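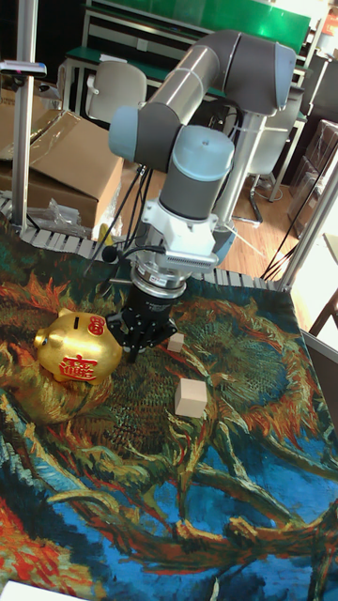 The sunflower cloth on the table, with the gold piggy bank and the two wooden cubes on it.

Printed tablecloth on a work table: how do I keep it flat and clean?

Posted by Mizanur Abeysekara
Drorkbridge Community Help > Home and Household > Fabrics and Linen

I've got a tapestry-style cloth over a table in our shared room. The print is a painted sort of pattern, big withered sunflower heads and stems in green, orange, yellow and red, with a dark blue band across the lower half. I like the colours and would rather keep it than go to a bare table.

I have two problems with it. It creeps. Anything that gets slid across the top takes the cloth along, and by the end of the afternoon there's a ridge through the middle. The small wooden cube won't sit level on a ridge and the piggy bank rocks. The bank is glossy and I'd like it to stay that way, so I don't want it going over.

The second is washing. I bought the cloth at the Plerkevton market and it came with no care label. The seller thought it was cotton but wasn't certain. I haven't washed it yet and it's starting to need it, mostly grey marks near the edge where people lean.

I can't screw or staple anything into the table. It measures 5 cm less across than the cloth on each side, so there isn't much overhang to work with.

I'm also open to ideas for the cardboard box behind the table. It's been sitting there with its flaps out and a plastic bag beside it, and I'd like to put spare cloths in it if that's a sensible way to store them.

Posted by Younis_Linen
Member, 566 posts

Put a non-slip underlay beneath it. The open mesh rubber kind sold for rugs is fine and you can cut it with kitchen scissors. Cut it 8 cm smaller than the tabletop all the way around so it doesn't show or catch on sleeves. Lay the mesh first, smooth it from the middle out, then do the same with the cloth. If the table has a varnished top, check under the mesh every couple of weeks, as some of the cheap ones leave a pattern on the finish. I had that happen on a sideboard and it took a lot of polish to get it out.

Clips are the other option, but with 5 cm of overhang you'll only get the small ones to hold, and they get knocked off at the corners.

For washing, test it before you do anything else. Wet a white rag, press it hard on the dark blue for a minute, then do the same on the red. Those are the two colours I'd expect to run. If the rag comes up clean, wash it cold by itself with a small amount of liquid detergent and no soaking. If you get any colour on the rag, don't put it in the machine. Sponge the grey marks with cool water and a drop of dish soap and leave the rest alone.

Dry it flat or over two lines in the shade. Iron it on the back while it's still slightly damp. Allow for some shrinkage if it is cotton. You don't have a lot of spare width, so I'd measure it before and after.

Posted by hisico44

just use double sided tape. worked for me

Posted by Plerkevton Pat

I wouldn't use tape on a printed cloth. I did on one of mine and the glue stayed in the weave after 20 minutes of picking at it, and then it collected dust.

A few things to add to what Younis said. Stick felt dots under the piggy bank if the base has a flat spot for them. It'll slide on the cloth without dragging it. For the cubes, give them a light sand on the bottom edges if there's any roughness, then wipe them with a dry cloth. Rough wood pulls threads, and on a tapestry weave a pulled thread shows up a long way off.

As for the box, cardboard is all right for a short time in a dry room. It does take up damp from the floor, so put it on a shelf or a bit of timber. Line it with an old cotton sheet and roll the cloths so they don't crease. Don't store them in the plastic bag, they get a musty smell.

Posted by Mizanur Abeysekara

Thanks. I did the rag test this morning. The red was clean and the blue left a faint mark, so I'll sponge it and skip the machine. Mesh is on the shopping list. Does anyone know if the hardware place in Drorkbridge sells it by the metre, or only in rolls?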